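2021-01-13

Spending plan for the two-arm bench, first pass. Ghazal wants numbers before the April round, so this is what I have so far. Prices still to come from Prumano and Zelterska.

Fingers first. We have 2 spare pairs in the drawer and we ought to have 4. The stock black ones are all right on cartons and boxes but I don't trust them on a glazed handle, so I've asked Prumano to quote for a softer pad as well. Abelardo thinks we can cast the pads ourselves. Fine if he has the time, but I'm leaving the bought ones in the plan.

Cables. Wrist cables should go down as a consumable this year. Last year they came out of the general budget and Celeste had to argue for each one. Put down 10, mixed lengths. Clips for the near edge of the table too, where the bundle runs.
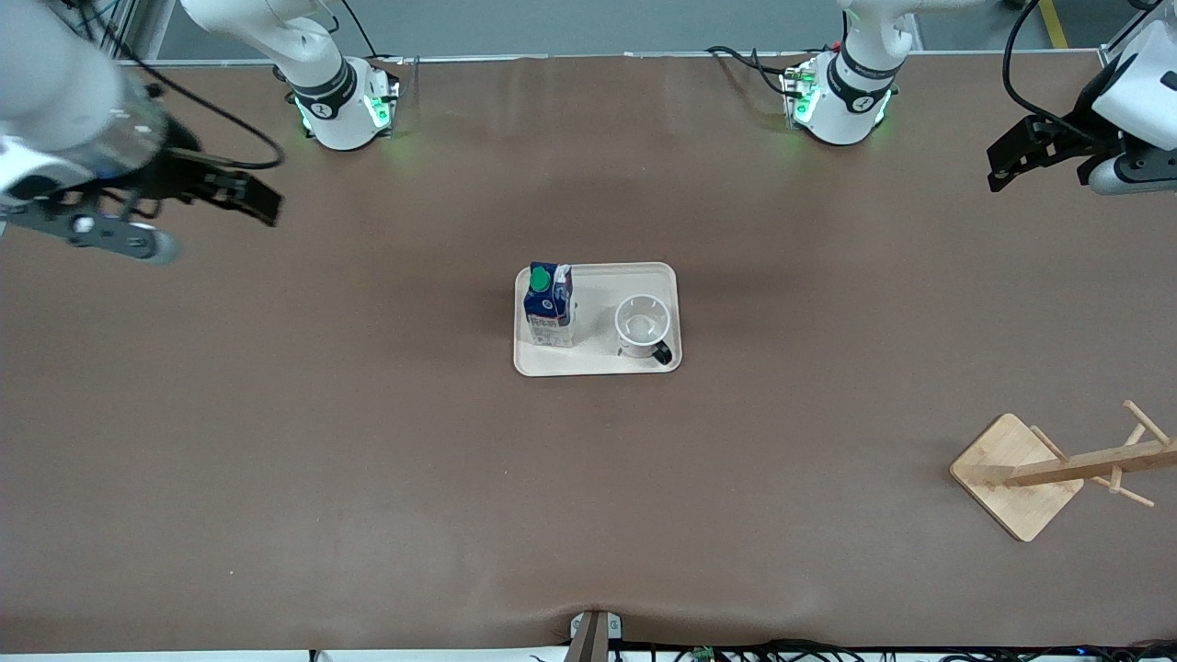
Mat. I'd like a heavier one. The brown one creases and a crease under the tray is enough to tilt it. Zelterska sell a rubber-backed sheet cut to size, minimum order two, so we would have a spare. Ask whether they do it in the same brown, otherwise we redo the colour settings.

Objects. Cheap, but they need a line of their own. Mugs, mug trees, trays, drink cartons with screw caps. Buy two of everything, same batch, and write the shop code on the bag. Rocío has a list going, mostly kitchen stuff. The mug tree task needs mugs with a decent gap in the handle or the pegs won't go through.

Third arm: left out. Javiera asked again. It would mean a longer rail, another controller and a new risk assessment, and the two we have are not booked full. Look at it next year.

Service contract. Abubakari's offer covers both arms with one visit a year. Clellatance is dearer but includes a loan unit. I lean towards Clellatance. A month with one arm would cost us more than the difference. Need both offers in writing.

To do: chase Prumano on pads, measure the table for the mat, get the old order number for the wrist cables from Celeste (1981, I think, check).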